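Curso de células robotizadas, taller de Viltham
Apuntes de la unidad 4: puesta a punto y cuidado de la célula de dos brazos
Julio de 2018
Preparado por Junpei Maruyama

Estos apuntes acompañan la práctica y no la sustituyen. Los he escrito para los que entran por primera vez en la célula y también para los que ya trabajaron en ella en mayo, porque desde entonces cambiaron el orden de arranque y la hoja de control. El español no es mi lengua materna; si una frase les parece dudosa, pregunten antes de tocar la máquina.

4.1 Antes de dar corriente

La célula tiene 2 brazos y cada uno lleva su propia consola de mando. El primer error del principiante es tomar la consola del otro brazo. Por eso empezamos siempre por identificarlas: se mueve una sola articulación, a velocidad muy baja, y se mira cuál de los brazos responde. Las dos personas del turno deben verlo y decirlo en voz alta.

Comprueben después los paros de emergencia, uno por uno. Se pulsa, se intenta mover, se confirma que el brazo no obedece y se rearma. Las consolas se dejan sobre la mesa auxiliar, con la pantalla hacia arriba y el botón rojo libre de cables.

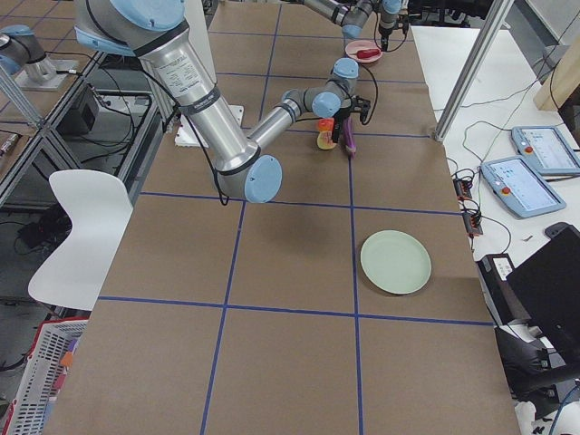

Figura 1. Célula con los dos brazos; a la derecha, las consolas sobre la mesa blanca.

Los cables merecen una revisión aparte. Sigan con la mano el cable de la pinza, desde la muñeca hacia atrás, con el brazo parado y sin corriente. Debe quedar bastante holgura para que la muñeca gire hasta su límite, pero no tanta que el bucle pueda engancharse con un objeto de la mesa. Si la cubierta está marcada o aplastada, se anota y no se arranca.

4.2 La cuadrícula de cinta

La cinta azul es nuestra referencia para colocar las piezas a mano. No sirve para medir: la posición exacta la da el programa. Una cinta levantada se cambia entera, de un borde al otro, y se vuelve a comprobar la línea central con respecto a la base. No la corrijan con trozos pequeños.

Para la prueba de recogida usamos frutas y hortalizas de distinta forma y dos platos, uno verde y uno rosa. Los platos empiezan vacíos y las piezas van al centro, cerca de la línea central.

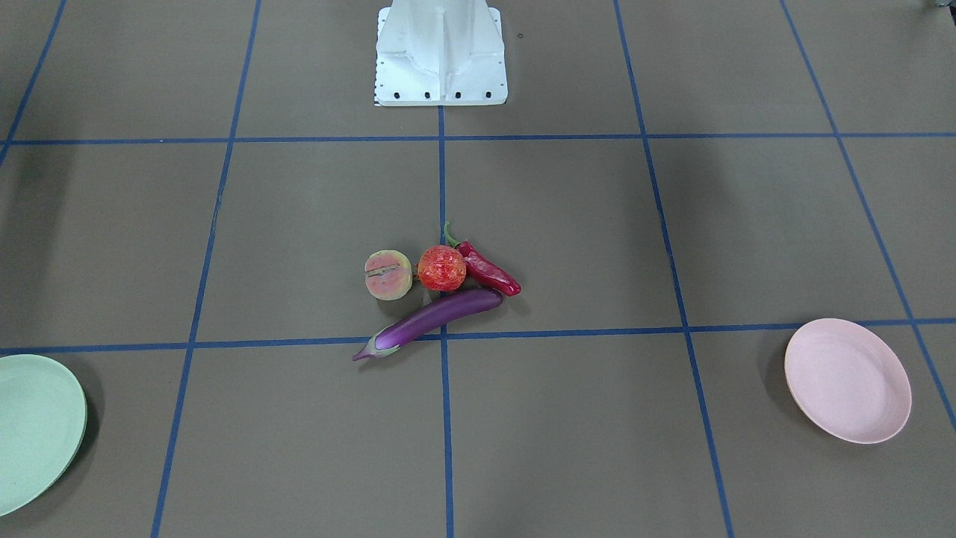
Charmaine Hlongwane objetó, al leer el borrador, que colocar las piezas tan juntas castiga demasiado a quien ajusta la pinza por primera vez, y que ella preferiría comenzar con una pieza sola. Me parece razonable. El grupo que lo desee puede hacer así la primera vuelta, pero la vuelta que se evalúa será con el grupo completo.

4.3 Ajuste de la pinza

El ajuste se hace en este orden:

1. Abrir la pinza por completo y limpiar los dedos con un paño seco. La grasa en los dedos se confunde con una falta de fuerza y hace perder la mañana.

2. Fijar la fuerza en 40 en la hoja de parámetros. Si la pieza resbala, se sube poco a poco y se escribe cada valor.

3. Bajar en vertical sobre la pieza, cerrar, levantar un poco y esperar. La pieza no debe girar entre los dedos. Observen también el codo: cuando la muñeca está baja, el codo puede quedar muy cerca de la mesa, y muchos solamente miran la pinza.
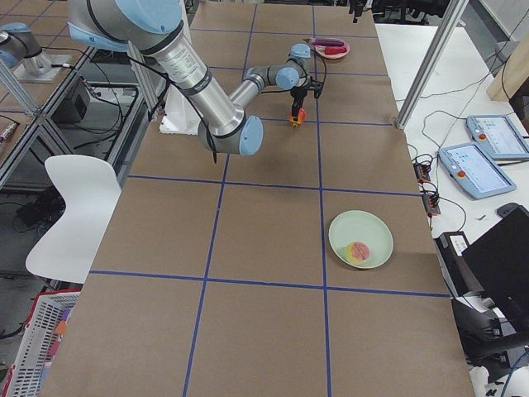 4. Repetir el ciclo completo 16 veces sin cambiar ningún valor. Si una repetición falla, se empieza de nuevo con la cuenta.

5. Guardar el programa con el nombre del grupo y apuntar el contador de ciclos. Al cerrar la última revisión el contador marcaba 3.206.

4.4 Piezas largas

La berenjena es la pieza que da más trabajo. Conviene acercarse por el extremo grueso sólo cuando el plato está del mismo lado; en los demás casos es mejor buscar el centro de la pieza, para que no cuelgue durante el traslado. La orientación de la muñeca se corrige arriba, con espacio, y después se baja.
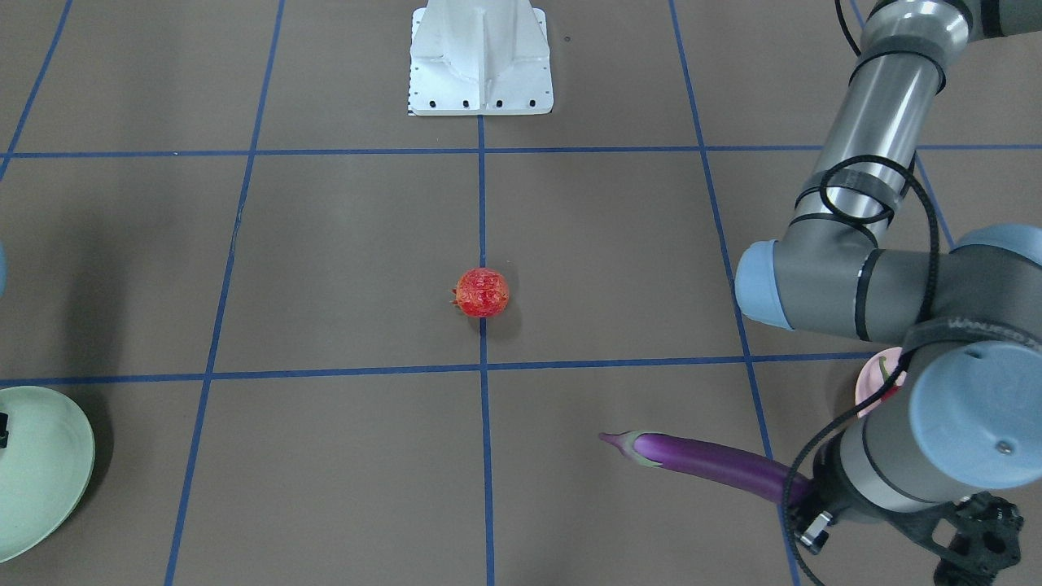

Si durante la bajada la muñeca tapa la pieza, la persona que tiene la consola no debe adivinar. Se detiene el movimiento y la otra persona mira desde el lado contrario, fuera del alcance de los brazos, y da la indicación. Una vez corregida la posición, se baja a velocidad reducida hasta el contacto.

4.5 Al terminar el turno

Se retiran las piezas y los platos, se llevan los brazos a la posición de reposo y se corta la corriente en las regletas, primero la de las pinzas. Los tornillos de la base se inspeccionan con la vista; el apriete lo hace únicamente Precious Potgieter, con llave dinamométrica. La hoja de control firmada se entrega a Osvaldo Cocco antes de salir del taller.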